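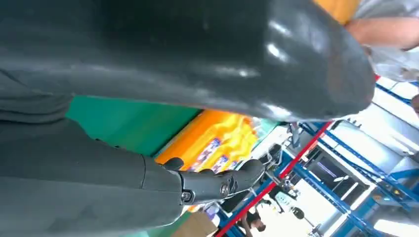
Visit Report: Flikurik Developer Open Day

In May, members of our mobile software group attended the open day held by Flikurik at its Chauke office. The program covered app themes, display settings and the testing of older phones. Registration closed at 527 guests.

The morning session was led by Melur Jugah, who manages interface design for the Brastell calendar app. She presented three color themes now in testing and explained how each one handles small text in bright light. Users will be able to set a theme for a single calendar.

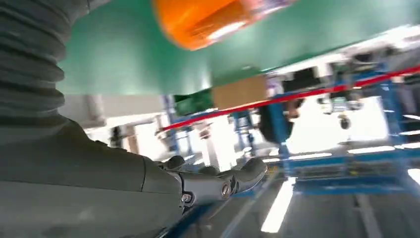 Photo: Flikurik

After lunch, guests were invited to install a trial version of Trulgate, a tool that switches icon sets on a schedule. Setup took about 12 minutes on our phones. Two members found that folder names did not change color until the phone was restarted, and the staff recorded the fault.

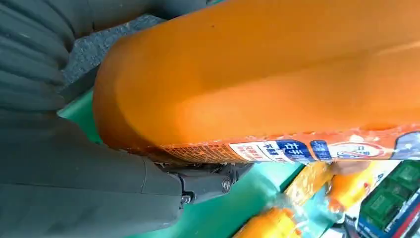

Orange wrapped item with blue labels

Slides from the morning session are available from the group office on request. Members who wish to join the Trulgate trial should apply through Flikurik directly.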